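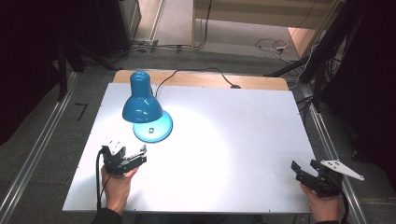
Relire le soir, un métier de patience

6 janvier 2023
Par la rédaction

Elle corrige les manuscrits des éditions Grolov depuis 14 ans, toujours après le dîner. « Le soir, je vois mieux les fautes, dit-elle. Le matin, je lis trop vite et je pardonne tout. » Son dernier travail, un roman de 405 pages, lui a pris tout le mois de novembre.

Elle lit chaque chapitre deux fois, la deuxième à voix haute. « Si je perds le souffle, la phrase est trop longue. » Les auteurs acceptent cela plus ou moins bien. L'un d'eux a refusé 12 virgules, et elle les a rendues.

Pour le printemps, elle attend une traduction plus courte. « J'ai déjà taillé mes crayons », dit-elle.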